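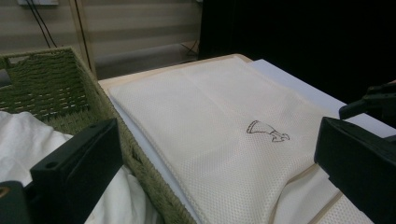

The Jekico with its fingers open over a folded cream cloth, as seen by its own camera.

Jekico Hand-Held Gripper: four stars, and read the budget part before you order

So I've had two of these since January and I keep getting asked if they're worth the money, mostly by people who are where we were last winter: small team, one robot arm on the way, a boss who wants it to fold laundry, and a budget that somebody wrote before asking what anything costs. I'm going to try and put everything in one place so I can just send the link.

Quick answer, yes, buy it. But the price on the page isn't the price you'll pay, and I wish I'd known that when I filled in the order form!

What we got

Two grippers from Clomgate at $301 each. We're doing cloth work (folding, stacking, moving things in and out of a basket) for a project called Fundholm, and the plan was to record people doing it by hand with these before the arm even arrived. If you already own a robot you can teach it by driving it around, sure, but our arm had a long wait on it and I didn't want the whole team sitting there waiting for a crate.

That's the best argument for the thing, by the way. Our arm showed up late (of course it did) and we already had 30 hours of folding recorded. If you're planning a purchase order, put the grippers on the first one and the arm on the second. We put them all on one order and the grippers got stuck in the same approval pile as the arm, so we lost a chunk of time on something that costs less than our office chairs.

How it feels to use

Good! Better than I expected for the price. You squeeze the trigger, the two fingers close, you let go and they open. The fingers are big black blocks with flat inner faces, and the flat faces are great for anything with a bit of thickness. A folded dish cloth, a hand towel, the rim of a basket, no problem at all. I had the hang of it in one afternoon and so did everyone else I handed it to.

Single layers of thin fabric are a different story. With fingers this chunky you can't really sneak under the edge of something lying flat on a table, so you end up pinching the cloth up into a little ridge first and grabbing that. It works, it's just slow, and your first few recordings will be you poking at a napkin and muttering. Waffle-type fabric is much easier than smooth cotton. If smooth thin stuff is most of your work, I'd budget for the slim fingers from day one.

Weight is fine for short stretches. After a long session I feel it in my wrist, and Halyna Kravets, who does more of the recording than I do, started swapping hands halfway through the morning. We went to shorter shifts and that sorted it.

The camera view is wide and you get both fingers in it the whole time, plus a lot of whatever's behind your table. Think about that when you pick the room. We spent zero dollars on the room and then ended up buying a backdrop, so, you know. Put a line in for it.

What it really cost us

Okay, this is the part I wanted to write. The grippers were the cheap bit.

Spare fingers are $70 a set and they don't come in the box. You will want a set per gripper. The grip on ours got shiny and slippery after a lot of cloth, and when one side slips and the other doesn't, the fold comes out crooked and you've wasted the take. We ordered one set to share, which was dumb, and then paid shipping a second time for the other.

The mounting plate for the arm side is separate too. We got ours from Kuzmenko and I've got no complaints, it fit the first time, but check it before you sign anything. I'd assumed a plate would come with the arm. It didn't, and the quote doesn't mention it anywhere, I went back and looked.

Then there's storage. Video piles up so much faster than you think it will. We filled the drive we'd set aside and had to go begging for another in the middle of the project, which is a bad time to be asking for money. If I did it again I'd double whatever I thought I needed and put it on the first order.

And the biggest one is people's time! A gripper on a shelf records nothing. Somebody has to stand at the table, fold the thing, drop it in the basket, take it out, mess it up, fold it again, and then somebody has to go through it all and throw out the bad takes. On our original sheet this was a blank row. It ended up at 40 percent of what we spent. I'm not even mad about it, it's where the useful stuff comes from, but it was a rough meeting when I had to explain the number.

You'll also buy cloths. Get a mix, different colors, a few with some piping or a little print on them, a few that are totally plain. They're cheap and it's the most fun you'll have with the budget.

One gripper or two?

If money is tight, start with one. A lot of folding can be done with one gripper if you're patient and the cloth is small. Bigger towels really want two hands, and the second unit paid for itself for us mainly as a backup, when the trigger spring on the first one went soft and we could keep going. Clomgate sent a new spring without any fuss, though I had to write twice.

Stuff I don't like

The manual is thin. The screws on the finger mount need a tiny hex key that isn't included (why??). The carry case is an extra and it's overpriced, we use a padded lunch bag. And I'd love a discount on a pair, seeing how many people must buy two.

Would I buy it again

Yep, already did the paperwork for a third. If your work is mostly boxes and bottles you can probably knock a star back on, the fingers are lovely for that. For cloth it's a solid four. Get the spare fingers, get the hex key, and fill in that row for people's time before you show the sheet to anyone.

Happy to share our spreadsheet if you leave a comment, I just have to take the salaries out first.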